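# Clomesholm Hill Climb

The **Clomesholm Hill Climb** is a motor sport event held each August on a closed public road above the village of Clomesholm. Cars run singly against the clock, and the fastest of two timed runs decides the final order in each class. The event forms a round of the Fenedine Trophy, a regional championship for amateur drivers.

## Course

The course is 1,443 metres long and rises from the old mill bridge to a finish line beside the upper reservoir. It has 14 corners, of which the best known are Chapel Left, the Double Gate and Sirnudura, a tightening right-hander named after the farm on its inside. The surface was relaid between the bridge and Chapel Left after frost damage, and drivers have since reported more grip on the lower section than on the upper.

There is no room for a return road. Cars are held in a field at the top and brought down in convoy at the end of each batch, a practice that limits the number of runs possible in a day. Entries are capped at 47.

## History

The first meeting was organised by a group of local motorcyclists, and cars were admitted in its third year. Motorcycles were dropped when the stone walls at the Double Gate were judged too close to the road for riders. The walls remain, with straw bales later replaced by water-filled barriers.

The event lapsed for 17 years following a dispute over access to the paddock field. It was revived by Donal Ó Flaithearta, a former class winner, who secured a new lease and served as clerk of the course for the first six meetings of the modern period. The start was moved 30 metres back at the same time, and records set before the break are therefore listed separately.

## Format

Practice takes place in the morning and timed runs after midday. Classes are divided by engine size and by the degree of modification permitted:

- Road-going saloons and sports cars
- Modified saloons and sports cars
- Single-seaters up to 1,100 cc
- Single-seaters over 1,100 cc
- Historic cars

A driver who touches a barrier may continue, but the time for that run is struck out. Re-runs are granted only for a timing failure or an obstruction on the course. In wet conditions the organisers may reduce the programme to one timed run, in which case half points are awarded towards the Fenedine Trophy.

## Paddock and facilities

The paddock occupies a sloping field south of the bridge, with larger transporters parked on the level ground nearest the road. Scrutineering is carried out in the village hall yard. Hot meals are served in the hall itself from early morning until the last convoy has come down.

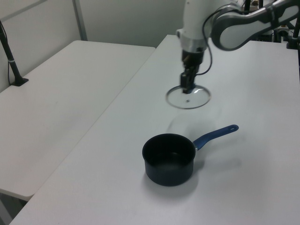
Spectators are admitted to two banked enclosures, at Chapel Left and below the finish – the Double Gate has been closed to the public since the revival. Both enclosures are reached by footpath, and no crossing of the course is allowed once practice has begun.

## Records

The outright record for the present course is held by Bit-na Ma, driving a Condori single-seater, who beat the previous best by 0.14 seconds on her second run. The record for the older, shorter course was set in the final meeting before the break and can no longer be challenged.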